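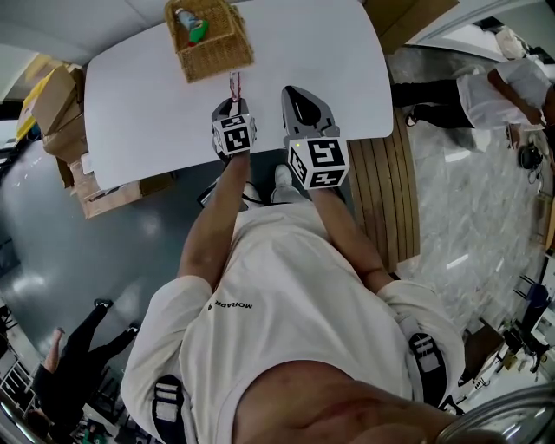 Cesta de mimbre en el extremo de la mesa blanca.

Preguntas frecuentes: mesas, cestas y objetos pequeños en la sala

¿Qué mesa conviene para recoger objetos pequeños?
Una rectangular, blanca y con las esquinas redondeadas. Sobre el blanco se localiza enseguida cualquier pieza de color. El modelo Tundstead aguanta bien el uso diario y se limpia con un paño húmedo.

¿Dónde se pone la cesta?
En el borde opuesto al de trabajo. Así queda libre la parte central y no hay que apartarla cada vez. Si la mesa es corta, se puede dejar en un taburete al lado.

¿Cuánto peso admite una cesta de mimbre?
Las Zaidi pequeñas, unos 23 kilos según la ficha. Para menaje y juguetes sobra. Los líquidos van en otro recipiente.

¿Cómo se limpia el mimbre?
Con un cepillo seco. Una vez al año, en mayo, se pasa un trapo apenas húmedo y se deja secar a la sombra. No se mete en el lavavajillas.

¿Se pueden mezclar en la misma cesta cosas de cocina y juguetes?
No. Cada cesta lleva una etiqueta con su contenido. Lo que no tiene etiqueta se queda en la mesa hasta el final de la recogida. 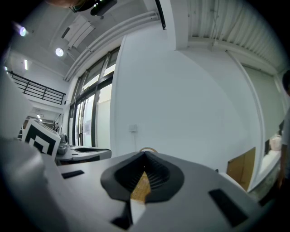 ¿Qué cuidados pide una superficie de madera?
La madera clara se marca con facilidad. Nosotros usamos aceite Revton, dos capas finas, y esperamos un día entre una y otra. La veta fina, sobre todo en tonos marrón claro, absorbe poco, así que conviene retirar el sobrante a los diez minutos. Los objetos de metal brillante se apoyan siempre sobre un salvamanteles y se secan antes de guardarlos.

¿Hay piezas de repuesto?
Sí. Las patas de la mesa Tundstead tienen la referencia 328 y se piden por separado. Los tacos de fieltro Cetov vienen en cajas de 100.

¿A quién se avisa si falta algo?
A Aivar Vaher, que lleva el inventario. Hay que indicar el número de la etiqueta y la cesta en la que debería estar la pieza.

Última actualización: 12 nov 2020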